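Wustent hand-held gripper pair, reviewed from the buying side

I do the purchasing for a small group which records household tasks for robot training. In March we had to decide between a second robot arm and a set of hand-held grippers, and we took the grippers, one pair from Wustent. We have now used them for 19 weeks, so I can say where the money went.

First the price, as this is what I was asked most. The pair itself was inside our budget. The things around it were not. Marker cubes are sold separately, spare finger pads come only in packs of eight, and the shipping from Grivia, the reseller, was 270 euros because the case counts as oversize. If you plan a budget, please put one extra line for such items. I did not, and I had to ask for the money two times.

The finger pads are the part you will replace. The ridges on the inner face wear first, and after some 100 hours we saw that smooth objects started to turn in the grip. I would order two packs with the first delivery. Screws are standard and the change takes a few minutes, but the manual shows it for an older model.

Weight is fine for short tasks. For long sessions my colleagues change hands or make a pause, so calculate more staff time than the brochure says.

For the first months I advise to choose objects which are small and cheap to replace. Our dressing table tasks are a good size of work: glass bottles, little drawers, things standing close to each other. You learn there quickly if the fingers are too wide for you.
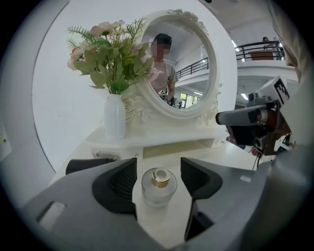 Corina Bogdan wrote to me after the first version of this review that I am too kind about the spare parts. Her lab bought the Oprea model, paid more at the beginning, and received pads for one year in the box. She thinks that over two years the cost is the same, and that the waiting time for Wustent parts should be counted also as a cost.

I accept the point about waiting. Our second order of pads came late and we lost several recording days - this is not in my table. Still, for a group which is not sure how much it will record, the lower first payment is easier to defend. I would buy the pair again, with the spare parts on the same invoice.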